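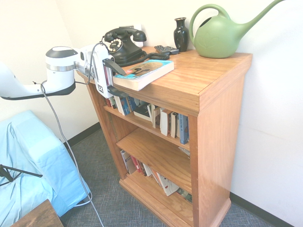 Kivberg three-shelf bookcase, honey finish
Reviewed 10/29/22

I bought this in August to replace a taller unit that had started to lean. It stands in the corner of the back room, on carpet, with the phone and the usual bits on top.

Delivery and assembly
It came in one box and took just over 100 minutes to put together on my own. The instructions are drawings only. Step 4 shows the plinth the wrong way round, so go by the drilled holes and ignore the picture. All the fixings were there, with one spare dowel.

The top
For me this is the best part. It is flat, with a slight overhang at the edge, and there is room for an old dial telephone, the remote, a narrow black vase and a big green watering can, with space left at the front for whatever paperback is on the go. The overhang makes it easy to wipe down. I would put a mat under the watering can if you keep one there full - I had a ring after the first week and it needed a bit of wax to shift.

The shelves
Three open levels under the top. Paperbacks and ordinary hardbacks fit well, large atlases have to lie flat. The shelves are fixed, which I would have liked to know before ordering. The Plenell, which my sister has, lets you move them, but it felt less solid when I tried it.

Finish
The side panels are thick and quite glossy. They catch the light and they show finger marks. The colour is warmer than it looked on the Filali website, where I ordered it. Against a cream wall it looks fine.

On carpet
The raised base sits steady and has not rocked so far. It is heavy to move once loaded, so empty it first.

Price
I paid 210 including delivery. The Wirno version in the same size was dearer and only came in white.

Four stars. One off for the fixed shelves.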